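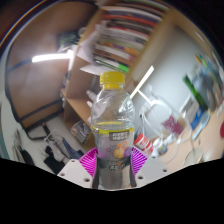 The Brilora Open Day is a public demonstration of robotic gripping held each July in Druseseck. It is organized by the Dissanayake workshop, a small group that builds soft-finger grippers and records handling data with them. The name is also applied to the standard set of tasks shown at the event.

Background

The first open day was planned as a visit for suppliers and drew 41 people. Later editions were opened to residents and to school groups from Stalelport. The 2023 edition, held on 2023-07-17, recorded 633 visitors and remains the largest to date. Karine Hiebert, who had joined the workshop as a test engineer, directed the program that year and wrote the task sheet still in use.

Format

Demonstrations take place in furnished rooms with ordinary household clutter left in position. Each session lasts 20 minutes. An operator carries the gripper by hand through a task once at normal speed and once at half speed, after which visitors may try the same task under supervision. Recordings from visitor attempts are stored separately and are not used for training.

Equipment

The hand-held gripper has two wedge-shaped fingers with thin parallel ribs. Under load the ribs bend and the contact face wraps partly around the object, so that a round item can be held without a force sensor in the fingertip. The fingers are magenta and are fixed to flat, light-colored mounting plates with screw holes. A wide-angle camera on the tool covers the fingers, the held object and much of the room – straight lines such as shelf boards appear strongly curved in its output.

Tasks

The bottle hold is normally the first task. A capped plastic drink bottle is clamped upright by the lower part of its body, leaving the cap and the upper section clear. Clear bottles are preferred to opaque ones, as shelving and walls seen through the plastic are distorted and make the outline harder for software to separate from the background.

Other tasks include lifting a can from a desk, folding a garment and returning a book to a crowded shelf. The garment task has the lowest completion rate among visitors and was dropped for one year.

Results

The workshop published a summary of the 2023 sessions. It lists 1137 visitor attempts, of which 1000 were judged complete. An attempt counts as complete when the object is held clear of the surface for five seconds and set down without tipping. Hiebert noted in the summary that most failed bottle holds began with the fingers closing too high on the body.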